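Narendra Kashyap has spent 13 weeks of evenings at the Ellovside shared workshop teaching a homemade arm to handle luggage, and he lights up when you ask about zippers. "Cloth is wonderful – it never sits the same way twice!" he says. The yellow fingers are his fourth set, with black rubber pads for grip.

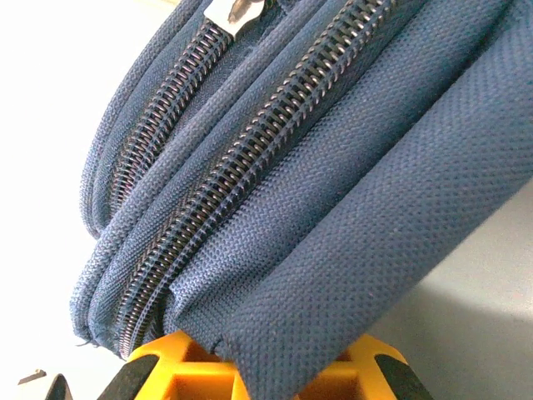 Sarita Bhardwaj thinks the pads matter more than the motors, and she'd like to see them softer still. Kashyap is happy to try. "I've got 237 saved attempts," he says, grinning, "and I want to run every one again with new rubber."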